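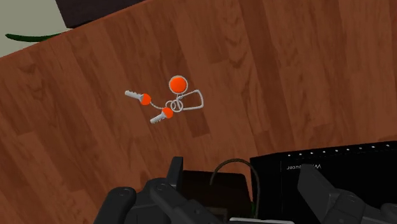 *Deux clés à tête orange sur une table en bois.*

# Comment lire une vieille pierre tombale ?

As-tu déjà marché lentement dans un vieux cimetière, en regardant les pierres une par une ? Il y en a des droites, des penchées, des toutes moussues. Et presque toutes racontent quelque chose ! Il suffit d'apprendre leur langue, un peu comme on apprend à lire une carte.

## Ce que disent les mots

Commence par le plus facile : le nom et les deux dates. La première est celle de la naissance, la seconde celle de la mort. Parfois la naissance est annoncée par une petite étoile et la mort par une croix. Pour trouver l'âge de la personne, tu fais une soustraction - attention quand même, si son anniversaire n'était pas encore passé l'année de sa mort, il faut enlever un an.

Ensuite viennent les formules. En voici quelques-unes que l'on croise souvent :

- **Ci-gît** veut dire « ici est couché ». C'est le verbe *gésir*, un très vieux verbe qu'on n'emploie presque plus.
- **Née** ou **née à** : regarde bien le mot qui suit. Si c'est une ville, on te dit où la personne est née. Si c'est un nom de famille, c'est celui qu'elle portait avant son mariage.
- **R.I.P.** vient du latin *requiescat in pace*, « qu'il (ou elle) repose en paix ». Ça marche aussi en anglais, avec *rest in peace*. Quelle chance, les mêmes initiales !
- **Concession à perpétuité** : la famille a obtenu cette place sans date de fin.

Et puis il y a l'**épitaphe**, la phrase choisie spécialement pour la personne. Ce mot vient du grec : *epi* signifie « sur » et *taphos* « tombeau ». Certaines épitaphes tiennent en deux mots, d'autres sont de vrais poèmes. Au cimetière de Zostano, celle de l'horloger Pakley dit simplement : « Il était toujours à l'heure. » Moi, je l'adore.

## Ce que disent les dessins

Autrefois, beaucoup de gens ne savaient pas lire. Les sculpteurs gravaient donc des images que tout le monde comprenait.

| Dessin | Ce qu'il veut souvent dire |
|---|---|
| Une ancre | l'espoir, ou bien un métier de la mer |
| Du lierre | l'attachement, l'amitié qui dure |
| Un sablier | le temps qui passe |
| Une colonne cassée | une vie arrêtée trop tôt |
| Deux mains qui se serrent | un au revoir, ou l'amour d'un couple |

J'ai écrit « souvent », et c'est important. Une ancre peut avoir été choisie par un marin, par une famille très croyante, ou par quelqu'un qui la trouvait jolie ! Pour savoir, il faut chercher d'autres indices autour.

## Et les taches jaunes ou grises ?

Ce sont des lichens ! Un lichen, c'est une algue et un champignon qui vivent ensemble. Il pousse très, très lentement, et certaines espèces ne gagnent pas même un millimètre par an. Des scientifiques les mesurent sur des tombes datées pour savoir à quelle vitesse ils grandissent. Une pierre tombale est donc aussi un petit laboratoire.

## L'enquête de Zostano

En avril, Johanna Imhof et sa classe ont relevé les inscriptions du vieux cimetière de Zostano. Il y a 400 tombes, et 70 étaient devenues presque illisibles. Ravindran Krishnan, qui est tailleur de pierre à Ornton, leur a montré une astuce formidable : éclairer la pierre de côté avec une lampe de poche. Les creux se remplissent d'ombre et les lettres réapparaissent !

Les élèves ont retrouvé comme ça toute la famille Reddy, des boulangers, avec un épi de blé gravé sous chaque nom. Sur la pierre de la grand-mère, il y en a 2. Pourquoi ? La classe cherche encore.

## À toi de jouer !

Tu peux mener l'enquête toi aussi, avec un adulte, un carnet et une lampe. Quelques règles avant de partir :

1. On parle doucement et on reste sur les allées. Des familles viennent ici penser à quelqu'un qu'elles aiment.
2. On ne gratte pas la pierre, même pour enlever une toute petite mousse. Pas de craie non plus.
3. On ne s'appuie pas sur les pierres penchées, elles sont lourdes et peuvent tomber.
4. On laisse les fleurs, les plaques et les petits cailloux à leur place.

Ah oui, les petits cailloux ! Dans la tradition juive, on en dépose un sur la tombe quand on vient la visiter. Il montre que quelqu'un est passé et s'est souvenu.

Si une visite te rend triste ou te donne plein de questions, parles-en avec la personne qui t'accompagne. C'est une très bonne conversation à avoir sur le chemin du retour.

**Mots à retenir :** épitaphe, gésir, concession, lichen.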